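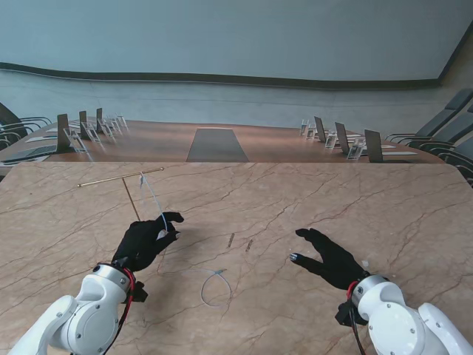

Fine brown and rust-coloured veins over pinkish beige, with a brass colour for company.

The Brown Vein Comes Back

For twenty years the fashionable stone in Australian kitchens was white with grey veins. Anything warmer went to pubs, bank foyers and the bathrooms of people who had renovated in 1987. Stone yards could hardly move their beige, and some of it sat out the back under tarps until the timber racks gave way.

That has changed. At Aksoy, a yard on the industrial side of Wuranel, the warm slabs are now at the front, and the greys have been shifted to the fence. Buyers ask for pink, biscuit and tobacco. They want veins they can follow with a finger.

The old quarries never stopped cutting it. Aterberg, whose beige is one of the better known in the trade, has a ledger entry from 1584 for altar steps, and the masons' complaint in it would be familiar to any benchtop installer: the stone splits along the rust line if it is lifted flat. Slabs still travel on edge for that reason, and a good installer will still carry them through the front door the same way.

Price is where most people stop. A natural slab big enough for an island bench costs up to $4000 at Aksoy before anyone has put a saw to it. Cutouts for the sink and cooktop are extra, and so is the polished edge. Printed and sintered surfaces with a similar pattern come in well under that, and from across the room the difference is hard to pick.

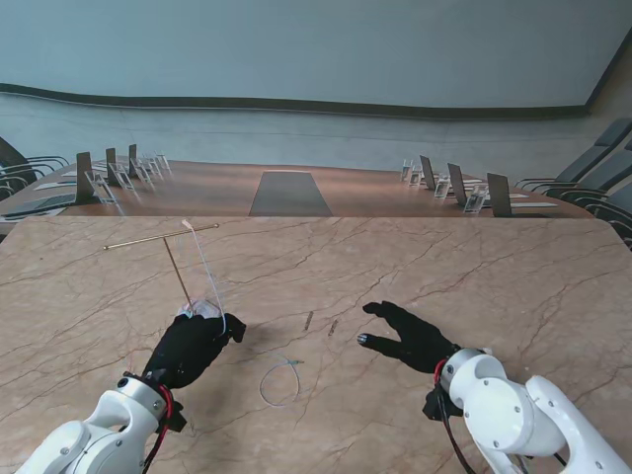 Reddish-brown veining beside a slim T-shaped stand in a brass colour.

Up close there are a few things to look for. A printed vein usually ends at the edge of the sheet, while in natural stone it carries on down the side. Printed sheets also repeat. If you are buying two, lay them side by side in the yard and look for the same fork or crack in both.

Direction matters more than colour in a small room. Veins running corner to corner make a short bench look longer, but they are awkward to match at a join. Fabricators charge for the waste. On a recent job in Wuranel the owners paid for 60 centimetres of offcut to keep one diagonal unbroken past the sink, and they have since had it made into a shelf.

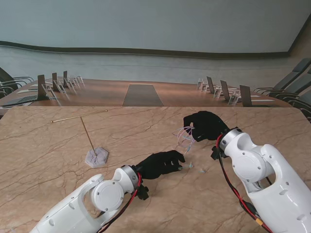 Photo: Skudeck

Care is dull and mostly a matter of habit. Natural marble etches under lemon, vinegar and wine, and sealing slows a stain without stopping an etch. Wipe spills straight away and use a pH-neutral cleaner. Beige hides tea better than white does. It hides turmeric no better at all.

As for metal, chrome looks cold against these colours. Most of the kitchens we visited had gone to unlacquered brass, which darkens around the tap handle within a year. Buy the tap before the stone is cut, and take it to the yard with you.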